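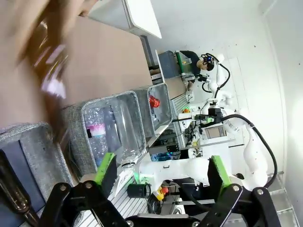

March 9, 2019

Water hardness and the kettle, part two

After the first post Mitra Nikzad wrote to ask why I had measured only the tap in the kitchen. The short answer is that I had one test kit and it was nearly finished. I have since bought another, and the readings below come from both the kitchen tap and the outside one, which branches off before the softener.

The softener is a Tusard, the small cabinet model, fitted by the previous owners in June of a year I can't establish. It regenerates on a meter. The dial inside the lid was set for a household using far more water than we do, so the resin was being flushed on the timer override and the meter was doing nothing useful. I turned the override off and reset the hardness figure by hand.

The drop test works by counting. You fill the tube to the line, add the indicator, then add reagent one drop at a time until the colour changes from red to blue. Swirl between drops. The change takes a moment to show near the end, and if you hurry you will overshoot by one. I repeated each test and kept the pair only when both agreed.

Outside tap: hard, as expected, and steady from one week to the next. Kitchen tap: 2 drops, which is soft enough that the kettle should not be furring at all. It was still furring.

The cause was the bypass valve. It had been left slightly open, so a little raw water was getting past the resin whenever the flow was high. A slow draw for a test tube didn't show it. Filling a kettle at full bore did. Aurelio Zabala suggested testing at full flow, and the count went up at once. I closed the valve properly — it needed a spanner and some patience — and the two flow rates now give the same result.

The water meter read 2,644 when I closed it. I took 57 as the starting level in the salt tank, measured in centimetres from the rim down to the salt, and will take it again when the meter has moved on enough to be worth comparing.

Still to do: replace the perished washer on the drain hose and descale the kettle so that any new scale can be seen.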